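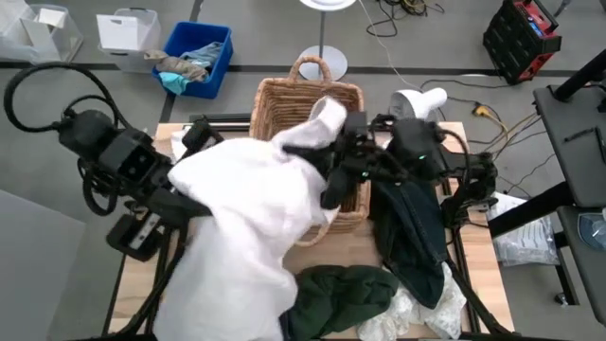
Firouzeh Ansari

Progress report to the Beaudoin Fund: wage and household cost monitoring, first half of the grant

This report covers work carried out under the grant awarded to the Grunholm Labour Research Unit last December. It sets out progress against the agreed work plan, the position on spending, and two changes for which the Fund's consent is requested.

Household survey

The first round of the household survey is complete. Interviews were held with 381 households in the districts of Iltano and Furnier, against a target of 375. Each household was asked about earnings, rent, food, fuel, school costs and debt. The interviews were led by Amirhossein Hassanpour, who also trained the interviewers in both districts.

Response was stronger in Iltano than in Furnier, where many tenants work night shifts at the port and could not be reached in the daytime. Evening visits were added in the fourth week and the shortfall was made up. The cost of these visits was met from the travel line.

The early findings should be treated with care until the second round has been held. They suggest that rent has overtaken food as the largest single cost for families with one wage earner, and that delayed wages are a more common cause of borrowing than low wages. Workers on short contracts reported the longest delays.

Price collection

Nazanin Nazari has continued the weekly collection of shop and market prices. The database now holds 2612 price entries, all checked against the original sheets. Cooking oil and bus fares showed the sharpest rises over the period. The price of bread, which is controlled in both districts, did not change, although several shops had reduced the weight of the standard loaf. The collection sheet has been amended so that weight is recorded alongside price.

Work with trade unions and employers

Meetings were held with 20 union branches to explain the survey and to hear their concerns. Branch officers asked that results be issued by trade as well as by district, and the second round has been redesigned accordingly. Contact with employers has been slower. Two transport firms have agreed to share pay scales in confidence. The retail association has not yet replied to our second letter, and Valentin Filip will take the matter up with its new secretary.

Spending

Spending is within budget on all lines except printing, where paper costs rose after the budget was approved. Salaries have been paid in full and on time. A signed statement of accounts has been sent separately by Ladan Bakhtiari.

Changes requested

We ask the Fund to approve a transfer from the conference line to the printing line, to cover the survey booklets for the second round. We also ask that the publication of the full wage report be moved to December, so that both rounds can be included. Neither change affects the total value of the grant.

Submitted on behalf of the Unit, August 15, 2026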